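Wivent Break Room Cups
README, last revised 2018-04-27 by Ebise Adugna

What this is

A folder of notes and pictures on how the cups are kept in the Wivent break room. It began as one line on the supply list ("cups?") and has grown well beyond what the subject deserves. If you came for the coffee machine settings, they are in the folder called Gidey, for reasons lost when Gidey changed desks.

Contents

cups.csv: one row per restock, 644 rows. Columns are day, sleeves opened, who opened them, and remarks. The remarks column is the only one worth reading.
holders.txt: what we know about the wire holder and the two holders that came before it.
complaints.txt: self-explanatory, and the largest file here.
pictures: the table and whatever was standing on it.

The cups

White plastic, ribbed, bought from Borgate in sleeves of 40. For one quarter we bought from Ploretti, whose cups were a hair wider and would nest with the Borgate ones just far enough to never come apart again. Rows from that period are marked P. Please leave the mark alone, even if it spoils your chart.

Cups go in the holder upside down or right side up, depending on who does it. Letay Negussie has written two pages on the correct answer. They are in complaints.txt, starting at line 755. 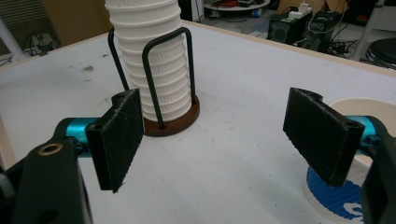
Cup stack in the black wire holder, white table.

The holder is bent metal rod, with an inverted U that wraps around the front of the stack. It has no opinion on how high you go, and people have taken advantage of this. The house rule is one sleeve at a time. Compliance can be judged from the remarks column, where "tall again" appears more often than any other phrase, including "thanks."

How to restock

Open the sleeve at the end. Slide the whole column in from above, with one hand on the holder. Throw the plastic away in the bin by the door, which is closer than the sink. Add your row to cups.csv before you forget, and put your name on it even if you only opened half a sleeve.

Known problems

Row 783 is cited twice in complaints.txt. There is no row 783. We have asked.
Days in July were entered by two people using two date styles, and only one of them is still speaking to the spreadsheet.
"Sleeves opened" sometimes holds a fraction. One entry says "most."
The pictures don't match up with particular rows, so please don't try to work out consumption from them.

Use

Copy whatever you like. If you use the data in a talk, Letay would like a slide. Corrections go to Ebise, preferably in writing and after lunch.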